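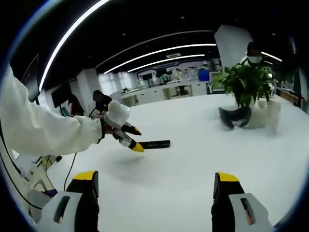
Pliltdale Office Items

README for the item and place tables, version 3

Pliltdale Office Items is a small set of tables describing the things kept in one shared office: desks, chairs, plants, screens, desk organizers, cables, boxes and the other small items that collect on a desk over a working month. Each thing has a record, each record has a home place, and a second table says where the thing was found when somebody checked.

The tables were started to settle a practical question. The office on the Zatton floor was going to be rearranged, and we wanted to know what belonged where before the desks moved. The first version was a single sheet kept by Halldóra Thorlacius. It has since been split up and cleaned, and other people have asked for copies, so it now has a README.

Contents

The folder holds seven files.

items.csv – one row per item, 192 rows
places.csv – one row per place, 40 rows
checks.csv – where each item was found at each check
plants.csv – extra columns for plants and pots
moves.csv – items whose home place was changed on purpose
words.txt – the list of item names we use
README.txt – this file

All tables are UTF-8 with commas between fields and a header row. Text fields that contain a comma are quoted. Empty means unknown. We don't use zero or "none" for unknown.

items.csv

item_id: a short code that never changes, even if the item is moved or thrown out. Codes of discarded items are not used again.

name: the plain name from words.txt, such as "office chair" or "desk organizer."

color: the main color as a person would say it. One word where possible. If a thing is two colors, the larger area comes first, so a gray chair with a dark frame is "gray, dark."

surface: mesh, gloss, matte, fabric, leaf, or blank. This is what the thing looks and feels like. It is not a statement of material. We stopped recording material after version 1, when half the entries were guesses.

home: the place code where the item should be at the end of the day.

movable: yes, no, or "with help." Wall screens and columns are "no." Desks and the larger floor plants are "with help."

note: free text. Please read the notes before using the color column for anything serious.

places.csv

A place is a spot a person can point to. "Far end of desk" is a place. "Near the windows" is too wide and was broken up into several places in version 2. Each desk has a near end, a far end, a middle, and an underneath. The floor is divided by the things that stand on it, mainly the columns and the plants, because people find "left of the column" easier to use than a grid.

Left and right are always given from the seat, looking across the desk. For floor places they are given with the windows on your left. This was Oluf Mogensen's rule and it ended most of the mix-ups in the old sheet. Rows from before the rule were rewritten by hand, and a few may still be the wrong way around.

Names of things

We ended up with longer names for places and shorter names for items. Some choices in words.txt need a line of explanation.

"Container" covers tissue boxes, pen holders and any other small box that sits on a desk. From a few steps away they look alike, and the same one often changes jobs. If you know what is inside, put it in the note.

"Desk organizer" is kept for pieces with slots or trays. An organizer is one item no matter what is in it. Papers and folders are not recorded.

"Pot" and "plant" are separate items. Plants get repotted and pots get reused, and with a joint record we lost track of both.

"Screen" means any monitor, on a desk or on a wall.

"Cable" is used only for cables lying in the open. A cable clipped to the underside of a desk belongs to the desk.

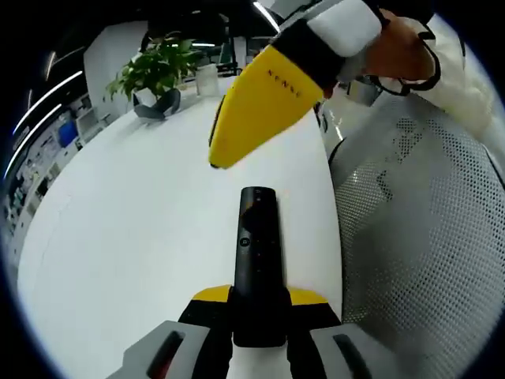 Far end of a white desk: potted plant, white container to its right, desk organizer farther back. Gray mesh chair alongside.

How the checks are done

A check is one walk through the room with the printed list. It takes 30 minutes if the desks are in fair order. The checker starts at the windows, follows the wall, and does the desks last. For every item the checker writes the place where it stands at that moment, and nothing else. Items are not put back during a check. In version 1 they were, and the result was a very tidy table that said little about the room.

People keep working during a check. An item in someone's hand gets the place code "hand" and is not chased. A chair with a person on it is recorded at the desk it is facing. Bags, coats and other personal things are skipped, as are drinks and food.

Most checks were made by Signe Bjarnason and Fergal Flanagan. When both did the same check they worked from separate sheets and compared afterward. Where they disagreed, both rows are in checks.csv with the same check number, and we left it to the user to choose. The disagreements are nearly all between neighboring places on the same desk. "Middle" and "far end" are the usual pair.

checks.csv has four columns: check, item_id, found, checker. The checker column has initials only. If an item was not found, the found column says "missing." A missing item is often back at the next check, so don't read one missing row as a loss.

Plants

The plants have their own file because people ask about them more than anything else in the set. The columns are item_id, pot_id, leaf, light and turned.

The leaf column is a short description such as "broad, glossy" or "narrow, upright." We don't give species. Two of us tried, came back with different answers, and the labels had been lost long before. If you can identify them with confidence we would take a corrected file.

The light column gives the distance to the nearest window in three steps: near, middle, far. The turned column says whether the plant was rotated since the previous check, judged by a small pencil mark on the rim of the pot. It is blank for pots where a mark would show.

Desk plants should stand at the far end, where the leaves can spread without getting into the working area. Larger plants stand on the floor with enough space to walk past. Neither rule is enforced. The plants file shows where they were, and the home column shows where we would like them to be.

Resetting a desk

The home places describe a desk as it should be left in the afternoon. Ívar Þrastardóttir wrote the order below, and it is the one used when a desk is handed over to somebody else.

Put the plant at the far end. Stand the container beside it, on the right. Put the organizer behind both, slots facing the seat. Coil any open cable and lay it at the near end. Wipe the middle of the desk. Push the chair in until the armrests meet the edge, or as far as it goes if it has none.

A desk can be reset and still have items missing. The reset only concerns what is there.

Known problems

Whites are uneven. "White" in the color column covers desks, columns, the floor and small boxes that don't match each other at all when placed side by side. We considered adding "off-white" and decided it would only spread the trouble.

The gray chairs are hard to tell apart. They have codes on a sticker under the seat, and a checker in a hurry may have written down the wrong one. Treat the chairs as a group unless you need a single chair.

Low light late in the day makes dark items on the floor easy to miss. Checks made after 4 p.m. have more missing rows than the others. The time of day is in the note for those checks.

The far side of the organizers was never looked at properly. Small items behind one were found only when it was moved.

Three places were renamed between versions 2 and 3. Old names are kept in the former_name column of places.csv.

What the tables are good for

They have been used to plan the rearrangement, to write the reset order, and to work out which items nobody had a fixed place for. They could also serve as practice data for joining tables, as the keys are clean and the files are small enough to read by eye.

They describe one office with its own habits. We would not use them to say how offices in general are kept, or how long things take to go astray. The checks were not evenly spaced, and more of them were made in May than in any other month.

Changes

Version 3: plants moved to their own file. Pots given separate codes. Double-checked rows kept instead of merged.

Version 2: places split up. Left and right rule added. Material column dropped.

Version 1: single sheet.

Corrections

Send corrections to Halldóra Thorlacius with the item code and the file name. For a change of home place, add a row to moves.csv and leave items.csv alone. It is updated from the moves file when a new version is made, and hand edits there get overwritten.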